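Replacing 400 W metal halide high bays with LED: ballast bypass or whole new fitting? 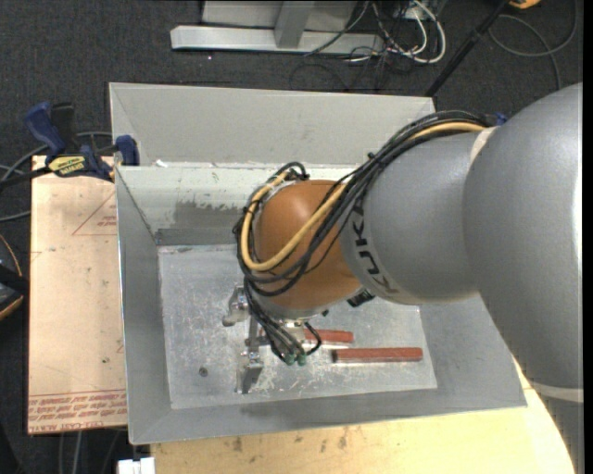 KUKA arm over the metal bin

Asked in Lighting and Electrical > Commercial and Industrial

We have a shed with a row of old 400 W metal halide high bays at 9 m mounting height. Half of them have gone pink or green and two won't strike at all. The ballasts hum. I've been asked to price up going to LED and I'm getting conflicting advice from wholesalers.

Option A is a screw-in LED lamp (E40 base) in the existing fitting, with the ballast, ignitor and capacitor taken out of circuit. The one quoted is a Jiltside 115 W corn style lamp. Option B is to pull the fittings down and hang a Pruvost 150 W round high bay on the same hook and chain. The fitting costs more than double the lamp, but labour is supposed to be similar.

Existing fittings have a spun aluminium reflector, open at the bottom, no glass. Supply is 230 V single phase, switched from a contactor in the board. The lights run long hours, 3,444 hours last year going by the hour meter on the contactor.

Questions:
1. Does the corn lamp work properly in a deep reflector, or does most of the light end up going sideways and getting lost?
2. Is there any reason to keep the ballast and use a ballast-compatible lamp instead?
3. Will the existing contactor be fine with LED drivers on it?

A licensed sparky will be doing the work. I only need to know what to put in the scope.

Answer 1 (marked as most helpful)

Taking them in order.

1. It works, with losses. A corn lamp emits mostly from the sides of the cylinder, so nearly all of the light has to bounce off the reflector at least once before it heads down. A clean spun reflector will return a fair share of that. One that has sat over a workshop for fifteen years will not. Wipe one out with a damp cloth and compare it with its neighbour before you decide anything. The reflector was also shaped around a small arc tube at a particular height. The corn lamp is a much longer source, so the beam comes out less controlled, and at 9 m you will notice that as lower lux directly below and more light on the upper walls.

Check the physical size too. Lamps in that wattage are fat and heavy. Measure the neck of the reflector and the clearance to the rim. If the lamp hangs below the rim you will get glare complaints. Old porcelain lampholders also tend to have tired centre contacts, and a heavy lamp hanging base up in a fitting that vibrates can work itself loose. Allow for new holders, or at least a retention clip.

2. No. A ballast-compatible lamp leaves you with the ballast losses (a 400 W choke can burn 25 to 40 W by itself) and with the oldest part of the fitting still in service. The capacitor is sized for the metal halide load as well, so power factor goes leading with a small LED load on it. Take the lot out.

If you do bypass, the ignitor must be disconnected along with the choke. It puts out a few kilovolts and will kill an LED driver. Each modified fitting needs a label saying it no longer takes a discharge lamp, otherwise the next person up the ladder may put a metal halide lamp straight across 230 V.

3. Look at inrush, not running current. Running current will drop to a third or less. Each driver, though, has an input capacitor that draws a very short, high peak at switch-on, and a contactor feeding a dozen of them closes onto all of those peaks together. Ask for the inrush figure and the maximum number of drivers per breaker. Both should be on the data sheet. A C curve breaker is the usual choice. If the contactor is as old as the lights, replace it at the same time, as the contacts have probably had a hard life already.

On running cost, per fitting, using your hours:

Existing: 400 W lamp plus 30 W ballast = 430 W, 1,481 kWh a year
Option A: 115 W, 396 kWh a year
Option B: 150 W, 517 kWh a year

The gap between A and B is 121 kWh a year per fitting. Either one saves most of what there is to save, so I would choose on light level, heat and warranty. The driver in a corn lamp sits in the base, at the hottest point of the reflector. The high bay has its driver on top of a finned casting in free air. I would go with B.

Answer 2

We did B with Trestedholm fittings, 120 degree beam. Should have gone 90, too much spill onto the racking and not enough on the floor. Check the beam angle before you order. Colour is 5000 K and everyone is used to it now.

Answer 3

Corn lamps are fine. I put 2 in a Drekport fitting in my own garage and they are still going. Way brighter than the old ones.

Comment on Answer 3: How high is the garage? A domestic ceiling doesn't tell you much about 9 m.

Comment on Answer 3: 3 m or so. Fair point.

Update from asker

Cleaned one reflector as suggested and the lux under it went up noticeably with the same lamp. It's still well below the others in the quote, so the scope now says option B, 90 degree beam, new contactor, and C curve breaker subject to the inrush figure. Wholesaler is chasing the data sheet.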